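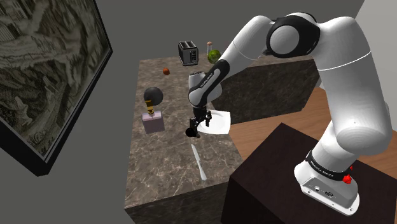 Hard Water in Zillwood Kitchens: A Comparison of Two Pitcher Filters

Project report, Environmental Science elective
Gumaro Ponce

Background

Zillwood gets its water from wells on the north side of town. The wells go down into limestone, and the water picks up calcium and magnesium on the way. Most people who live here know it from the white crust on the faucet and the bits that float in tea. My grandmother keeps a bottle of vinegar next to the kettle for this.

Hard water is not a health problem for most people. It does cost money, though. Scale builds up on heating elements in kettles, dishwashers and water heaters, and they use more power to do the same job. Soap does not lather well, so people use more of it. Some families in town have a softener in the basement. Renters usually can't put one in, so a lot of them buy a filter pitcher.

I wanted to find out whether a pitcher makes a real difference to hardness, and how long the cartridge keeps working. The packaging on the pitchers I looked at talks mostly about taste and chlorine. Hardness gets a line in small print if it gets anything.

Question

Does a pitcher filter lower the hardness of Zillwood tap water, and does the effect last for the life of the cartridge given in the instructions?

My guess at the start was that both pitchers would lower hardness by a lot in the beginning and then get slowly worse, and that the more expensive one would last longer.

Materials

Two filter pitchers, a Filteo and a Savolainen, each with a new cartridge
Drop-count hardness test kit (Sendov)
Clean glass jars with lids, labeled
Measuring cup
Electric kettle
Kitchen scale from the school lab
Notebook

The Filteo was the cheaper pitcher. I bought it at the grocery store. The Savolainen belonged to my aunt and was still in the box. I paid for the replacement cartridges and the test kit out of the project allowance and kept the receipts, which are in the folder I turned in.

Method

I took all of the water from the cold faucet in our kitchen. Before filling anything I let it run until it felt cold, so that I was not testing water that had sat in the pipe overnight. I filled both pitchers every morning before school and again in the evening. The family used them for drinking and cooking as normal, and we wrote down every fill on a sheet taped to the refrigerator.

Testing was always done in the evening. For each test I filled one jar with tap water, one with Filteo water and one with Savolainen water. I let the jars come to room temperature with the lids on. Then I used the Sendov kit, which works by adding drops to a small sample until the color changes from red to blue. The number of drops is turned into a hardness value using the chart in the lid. I repeated each test 3 times and took the average.

The hard part of the kit is deciding when the color has changed. It goes through a purple stage and it is easy to stop too early. I practiced on tap water before I started recording. I also did all of the tests under the same light over the sink, after I found that I read the color differently in daylight.

The test ran for 5 weeks, starting in September. The Filteo instructions say to change the cartridge after a month and the Savolainen instructions say the same, so this went a little past the end for both.

As a second check I boiled the same amount of water in the kettle, emptied it, let it dry and wiped the scale out with a filter paper that I had already weighed. I did this once for tap water and once for each pitcher, with a vinegar clean in between. The scale from the lab was not really sensitive enough for this, and I come back to that in the section on problems.

Results

The tap water started at 146 milligrams per liter as calcium carbonate. It moved up and down a little from week to week but never by enough to change which band it falls into on the chart.

On the first evening the Filteo water read 37 milligrams per liter. I did not expect a drop that big from the cheap pitcher and I ran the test again with a new sample to be sure. The result was the same. The Savolainen water was a bit harder than the Filteo on the first evening but still far below the tap.

The Filteo did not stay there. By the end of the second week it had lost a good part of its effect, and by the fourth week the filtered water was close to the tap water. In the last week I could not tell the two apart with this kit.

The Savolainen went down more slowly. It was never as low as the Filteo on its first day, but it passed it during the second week and stayed ahead for the rest of the test. At the end it was still removing some hardness.

In the kettle check, tap water left a film that could be seen and felt with a finger. Both kinds of filtered water left less. I am not giving weights for these, for the reason below.

The full readings are in the table at the back of the notebook.

Discussion

Both pitchers lower hardness when the cartridge is new, so the first part of my guess was right. The cartridges contain a resin that swaps calcium ions for other ions. The resin only has so many places where calcium can attach. When they are full it stops working, and the harder the water is, the faster that happens. The instructions for both pitchers give the cartridge life as a length of time, with a note that it may be shorter in hard water areas. In our kitchen it was shorter for the Filteo.

The cartridge may still be doing its job on chlorine after it stops working on hardness. I did not test chlorine. My mother said that the Filteo water tasted fine to the end and my brother said that he could not taste any difference at all, including on the first day.

Cost depends on what you want the pitcher for. If it is for taste, the Filteo is cheaper and I found nothing wrong with it. If it is for keeping scale out of a kettle or coffee maker, a Filteo cartridge would have to be changed about twice as often as we did, and then it costs more over a year than the Savolainen. Cleaning the kettle with vinegar is cheaper than either one.

Problems and sources of error

The fill sheet on the refrigerator was not always filled in. There are gaps, mostly on weekends, and during one weekend we had relatives staying and both pitchers were used more than usual. I can't say exactly how much water went through each cartridge. A better test would run a measured amount through and leave the family out of it.

The color change is a judgment by eye. A digital meter would be better.

The lab scale could not weigh the scale from the kettle well. Two weighings of the same dry filter paper gave different values, and the difference was as large as what I was trying to measure. I kept the kettle check in the report as an observation only.

I tested one cartridge of each brand. Another cartridge from the same box might do better or worse.

The water came from one house. The south end of town is on a different main, and a classmate who lives there says that her kettle is worse than ours. I would have liked to test it.

What I would do next

Run the test by volume, with the same amount of water each day and a new cartridge for each round. Take samples from both ends of town. Test chlorine as well, as that is what the pitchers are mainly sold for. I would also like to try boiling the water first and letting it settle, which removes part of the hardness for the cost of the electricity, and see how it compares.

Thanks

To my aunt for the Savolainen pitcher, which she now has back with a new cartridge in it, and to the school lab for the loan of the scale.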